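Drokmont Two-Arm Bench Kit: Set-Up Guide
Reading time: 6 min

Section 4. Practice task: sorting colored cubes

Run this task after you have finished the arm checks in Section 3. It uses both arms at low speed with light parts, so a wrong setting will do little harm. Allow 26 minutes the first time.

You need the Morsy cube set, the green block, a sheet of brown paper large enough to cover most of the table, and the Hiltetti control software, already open.

4.1 Lay out the table

1. Turn on both arms and wait for the green light near the foot of each one.
2. Spread the paper flat. Creases are fine. Raised corners are not, and should be taped down.
3. Leave a strip of bare table between the paper and the arm bases.
4. Set out the orange, yellow and blue cubes in matching pairs, one of each color in the left column and one in the right. Keep the strip between the columns clear. 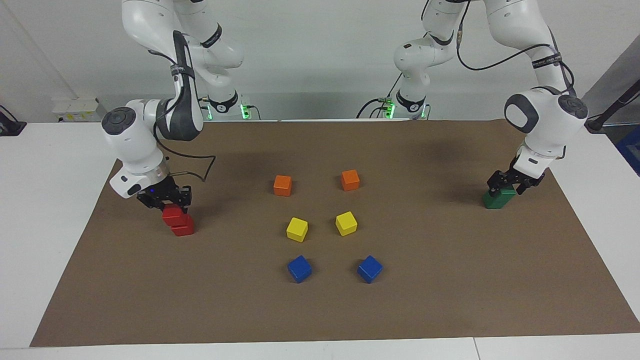 5. Check that each gripper can open fully between neighboring cubes. If it can't, move the cubes farther apart. The spacing does not have to be even.
6. Follow the gripper cable by hand from the wrist to the forearm. It should hang in a loose curve and must not touch the cubes.

Caution: Keep hands and sleeves off the paper while either arm is enabled. An arm may start without a sound.

4.2 Run the task

1. In the task list, choose Zoker Pairs.
2. Set the speed to 66 mm per second. Do not go above 300 until you have completed Section 6.
3. Assign the green block to the left arm and the red cubes to the right arm.
4. Press Start and keep one hand near the stop button.
5. To pause, press the space bar. Both arms hold their position and keep their grip.

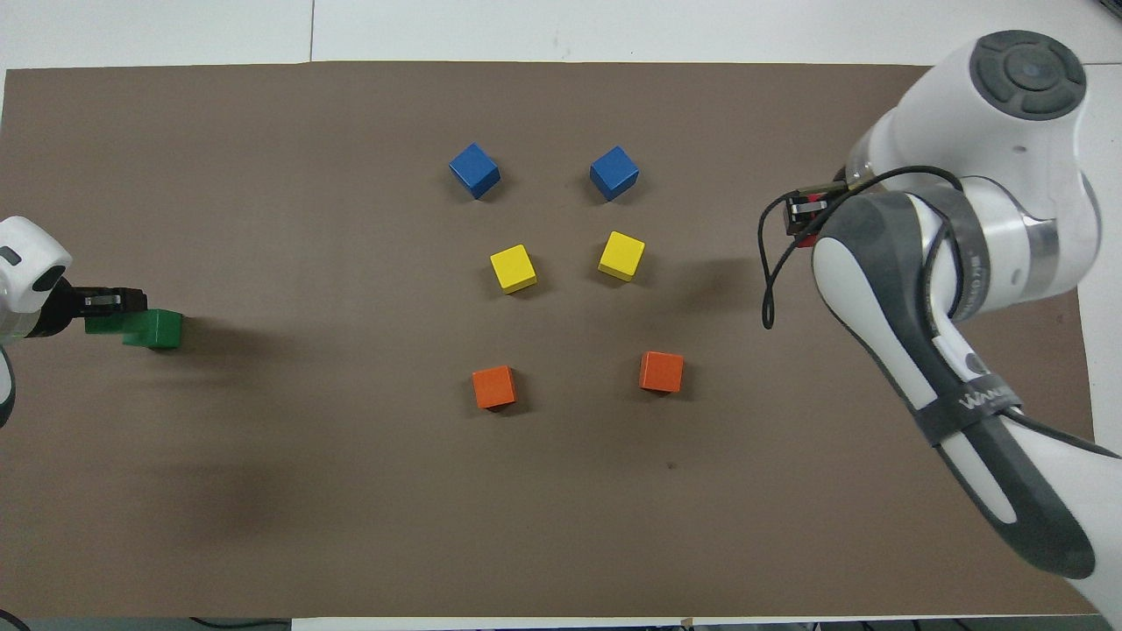 Figure 2. Green parts held by one gripper, with the three color pairs between the arms.

Note: Left and right always mean the robot's own left and right. When you face the arms from the front of the table, they are reversed.

4.3 If a cube slips

1. Press Stop and wait for both arms to come to rest.
2. Wipe the finger pads with a dry cloth.
3. Raise the grip force by one step and run the task again.

If the same cube slips on three runs, repeat the gripper calibration in Section 3.

Section revised in January by Zineb Ragab.

Was this page helpful? 2 comments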